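Consumer Claims and Evidence
Handout for week 2: what a care label tells you, and what it doesn't
Tutor: Griet Brouwer. Seminar: Thursday, room as usual

Most of us were brought up to treat the care label as an instruction. For this course I'd like you to treat it as a claim, made by somebody with an interest in how the claim turns out. A maker who prints a cautious label is protected when a garment shrinks. A maker who prints a generous one sells more shirts. Neither has told you much about the cloth.

Take "wash at 30". It may mean that the fabric was tested at 40 and failed. It may also mean that no test was done at 40 at all, and the lower figure was copied from last year's range. You can't tell which from the label, and in my experience you can't always tell by writing to the firm either. I have tried. The reply from Meijer was polite and answered a question I hadn't asked.

"Dry clean only" deserves even more suspicion. Some garments do need it, mostly those with linings or stiffening that behave differently from the outer cloth. Plenty of others carry the words because they sound expensive.
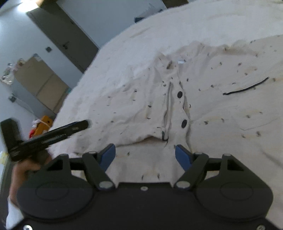 Then there are the claims on the detergent side. Read the Plarkix leaflet before the seminar (it is in the course folder) and look at the sentence "702 out of 1,000 households saw brighter clothes". Brighter than what? The leaflet doesn't say what those households used before, or whether they knew which powder they had been given. People who are handed a free box and asked whether it worked tend to be kind about it.

The Paltilia trial is better, though I wouldn't get carried away. It had a comparison powder and the people judging the cloth didn't know which was which. On the other hand there were only 17 judges, all of them staff, and the swatches were new cotton stained on purpose. Old stains on worn cloth are a different matter – and they are what most people are trying to shift.

The Flovolbridge notes on drying are worth a look too, mainly for the gap between the results table and the summary on the front page.

For Thursday
Bring one care label, or a clear copy of it. Write half a page on what evidence would be needed to support each thing it says. "The manufacturer must know" will not count as evidence.
Read the Plarkix leaflet and the first part of the Paltilia report. Leave the appendix for August.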